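Packing Line Operator, Manual Demonstration – Pellineo, Skamudholm site

Pellineo is automating part of its small-parts packing at Skamudholm. Operators on the Fortin line will spend less of the shift packing by hand and more of it demonstrating the task with hand-held grippers, one in each hand. The recordings are used to program the line. We are hiring 4 operators.
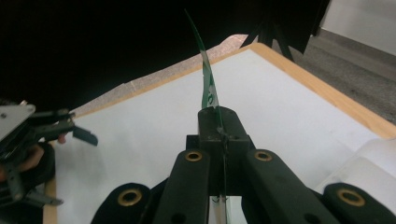
Clear plastic strip with green printing, held between the fingertips.

Duties
Complete 300 demonstrations per week at a bench station. Log failed grasps and dropped parts. Check finger pads and linkages at the start of each shift. Take over packing by hand when the line stops.
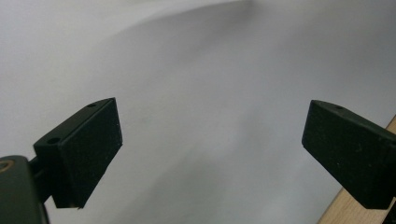

Photo: Laurier Dufour / Pellineo

Requirements
Steady use of both hands. Packing or assembly experience is preferred – programming is not needed. Training takes 9 days and is paid.

Terms
Full time, day shift. Base pay is 1,060 per week, the same as the current packing grade. Current packers may apply and keep their seniority. Posts will be reviewed in May, when the automated line is due to take over the first product group.

Apply in writing to Hryhorii Melnychuk, Line Operations, by 27 October 2022.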